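Print this page | E-mail this thread

Two-arm cell, right arm drops short on the far side

gracalouro
Ok so cell 6 again. Right arm is fine up front, but reach to the back of the table and it stops short, left arm doesnt. Rehomed twice Thursday. Base bolts are tight. Any ideas before I pull the elbow?

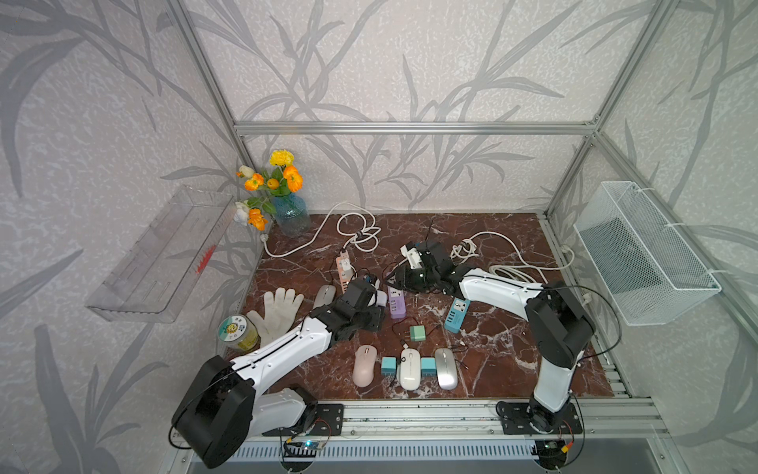

Cell 6, both arms out over the table.

ma_eunseong
Dont pull the elbow. Check cable slack first. Ours at Bakilana did this, harness too tight at full reach, looked exactly like a bad joint. Cost us 35 minutes once we knew.

dsung406
Disagree. Slack problem would jerk, not stop short. Thats a zero offset. Redo zero on the elbow AND the wrist, not just home.

gracalouro
Did home only. Didnt know wrist was seperate.

dsung406
It is. Everybody skips it.

ma_eunseong
Still say cables. Takes two minutes to look, zeroing takes the whole cell down.

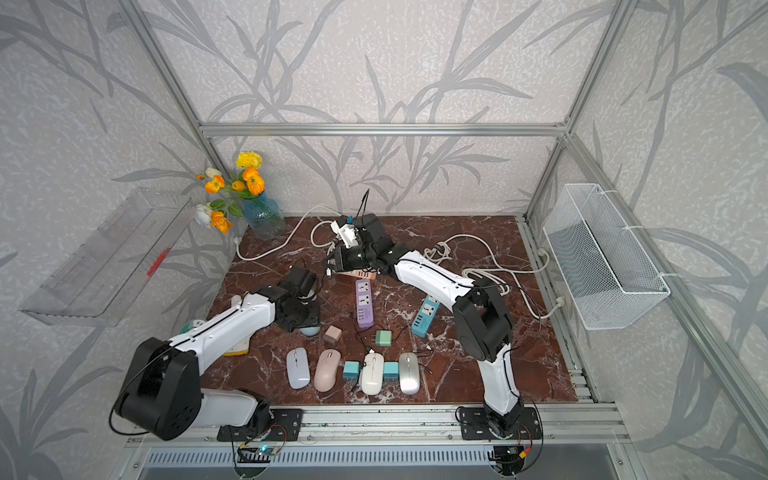

gracalouro
Anyway, power off, moved the right arm by hand to the far edge. Harness does pull a bit at the elbow. Gave it more loop, retied. Better but not gone. Will do the wrist zero after lunch. Keeping the mice and chargers where they are so I can rerun the same picks.

kbyun
Write down old offsets before you overwrite!! Lost mine in June, had to redo 792 points.

gracalouro
good call, saving them now

dsung406
Post the numbers when its done. Still betting offset.

Print this page | E-mail this thread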